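Sandeo en la mesa de pedidos: reseña tras siete semanas

Compramos el brazo Sandeo para preparar bolsas de merienda en Hindurau. Cierra bien las pinzas y se programa desde el portátil.

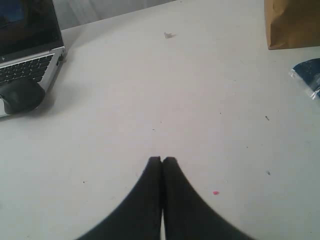
Bongani Zulu responde que a él le cambió el turno: antes llenaba bolsas, ahora vigila y corrige, y echa de menos hablar con los compañeros.

Con 280 bolsas por turno, los botes y las barritas son lo más lento de ajustar. La formación duró 13 horas y se quedó corta.

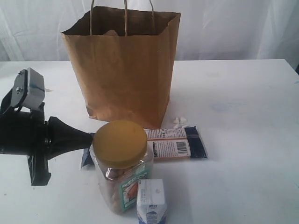
Última modificación: 8 sep 2026

Lo recomiendo si se mantiene la plantilla. Falta un manual en español.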